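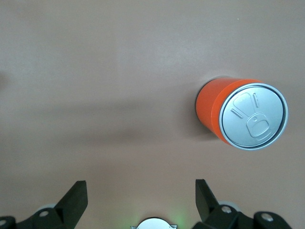

*Figure 1. The orange can on the tabletop, lid side in view. The tab shape is part of the lid's relief.*

# Reading a Lid: How People Judge Whether a Can Opens by Hand

Nikola Chmielewska
Project report, Package Design Studio
February 23, 2026

## 1. Background

The assignment was to choose one everyday package and study a single feature of it closely. I chose the lid of a can. Most people decide how to open a can in the time it takes to pick it up, and they make that decision from the top. A tab means fingers. A plain disk means a can opener. I wanted to know what people do when the lid gives the first signal but has no tab to lift.

The orange can in Figure 1 is a case of this. Its lid is silver metal with a raised rim and a groove just inside it. On the face there is the shape of a pull tab, with a wider rounded section at one end, a finger loop, and a small dimple where a rivet would be. All of it is molded into the metal as relief. There is a short raised line on either side of the upper part of the tab, and I read these as standing in for score lines.

I use the phrase "shown tab" for this kind of lid in the rest of the report. A lid with a separate tab attached to it is a "working tab."

## 2. Question

The question I started with was: at what distance, and under what light, do people stop mistaking a shown tab for a working one?

After the first trial session I changed it. People did not talk about distance much. They talked about shine and about shadow. The final question was: which details of a shown tab make people believe it, and which ones give it away?

## 3. Method

The study had two parts.

**Part A, looking.** Eleven people from my year and the year below took part, one at a time. Each person sat at a table with the can in front of them and was asked to say how they would open it. They were not allowed to touch it. I wrote down the first answer and then asked what they had looked at. The can was placed three ways: standing up, tipped toward the person, and lying on its side with the lid facing them. The order was mixed between people. I did not tell them until the end that the tab was part of the lid.

**Part B, drawing.** After Part A, the same people drew the lid from memory on a blank circle. They had up to 3 minutes. I collected the drawings and marked which features appeared in each one: rim, groove, finger loop, rivet dimple, side lines.

The lighting was one lamp set to the side of the table. I kept it in the same place for all sessions after the first. During the first session the lamp was overhead, and I have left that session out of the results.

I wrote the session notes in Ondance, the class notebook tool, and scored the drawings on paper.

## 4. Results

### 4.1 Looking

Most people said they would open the can with a finger when it was standing up. The answers changed when it was tipped. With the lid at an angle, several people stopped partway through their answer and leaned in. Two of them said the tab "had no underneath." Another said that it looked like a coin.

The lying position gave the most correct answers. I think the side lamp is the main reason. Light coming across a raised outline makes a thin bright edge, but a separate tab would also throw a shadow on the metal under it. Once a person noticed that there was no gap, they did not go back to their first answer.

The rim and groove worked in the opposite direction. People who said the lid looked real usually mentioned the rim first. It is a bright part of the lid, and they seemed to accept the rest of the face because the rim was convincing.

### 4.2 Drawing

Every drawing had a finger loop. Almost all of them had a rim. The rivet dimple was in fewer than half, and in some of those it was placed in the middle of the lid.

The two side lines were the feature most often left out. When they were drawn, they were usually drawn as a matching pair. On the can they are set at different angles, with the left one running diagonally and the right one close to upright. I had not noticed this myself until I compared the drawings with the lid.

## 5. Discussion

The loop does most of the work in telling people what the lid is. The dimple and the side lines are seen but not remembered, so they may help the lid look detailed without carrying much meaning.

This matters for package design in a fairly direct way. A relief symbol on a lid can be read as an instruction. If a package has a shown tab and opens some other way, the other way has to be marked clearly.

Color came up less than I expected. The body is a strong, slightly glossy orange, and people called it "soda orange" or "paint orange." Those who said paint were not any quicker to doubt the tab.

## 6. Problems with the study

- The group was small and everyone in it studies design. They may look at objects more carefully than other people do.
- I used only one can. A comparison with a working tab at the same table would have made Part A stronger.
- The drawing task came right after the looking task, so it tested short memory only.
- My scoring of the dimple was strict. I counted it only if it was drawn as a closed circle.

## 7. Next steps

I would repeat Part A with the lamp in three fixed positions and a second can with a working tab. I would also add a touch round at the end, where each person runs a thumb across the lid and describes it with their eyes closed. The score sheets are in the project folder under Skivbridge, drawer 11, with the drawings clipped behind them.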